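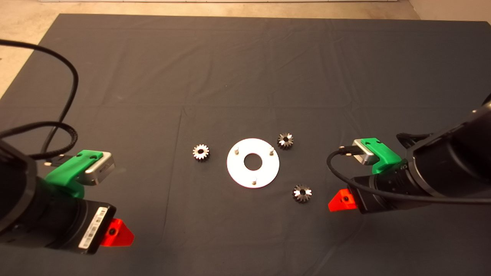
Gear task layout: plate with three pegs, three bevel gears, both arms either side.

Print this thread | E-mail this thread

Gear on peg, teleop demos — how many do you need?

pegboard_lou
We're collecting demos for putting each gear on a peg with two arms. Operator drives from a pair of leader arms. I have 70 clean ones and the policy still lets go above the peg about a third of the time. Pristton's guide says 100 is enough for a task this size. Is it?

shimstock
100 is low for anything with a bore and a peg. We ended up at 983 on a similar job at Grukosthorpe and the last few hundred still helped.

tallow_k
Disagree. Look at the demos first. If your operators pause over the peg before opening, the policy learns the pause and then guesses. Throw those out and do 100 good ones.

pegboard_lou
Some do pause, yes. I'd say half.

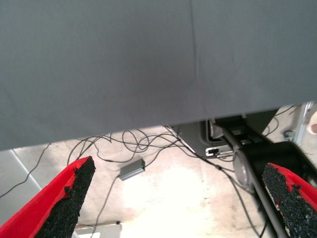 drift_and_drag
Wrist views matter more than the count, in my opinion. Check what yours see at the start pose. In a frame like this one the top half is plain gray and most of the rest is floor and cables, with only the two red fingers and their black pads to go on. If your episodes start recording there, trim them until the gear is in view.

shimstock
Trimming the start is a mistake. The policy needs the approach too. We left ours whole on the Söderlund cell and it was fine.

drift_and_drag
You had 983 episodes. Lou has 70.

tallow_k
Also try hand guiding for the last inch. Put the arm in gravity comp, hold the wrist and set the gear down yourself. You feel the peg find the bore, which you don't with a leader arm. 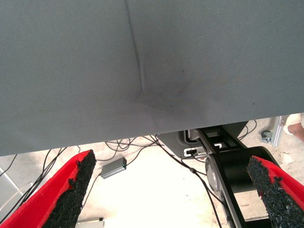
pegboard_lou
Tried that in July. My hand was in the head camera the whole time and the policy did badly without it. I'll stay with remote, drop the pauses and trim half the set to compare. The Drultden people train for roughly 3000 steps before they check anything, so I'll do the same for both.

shimstock
3000 is short. Post the numbers anyway.

Last updated: Mar 6, 2024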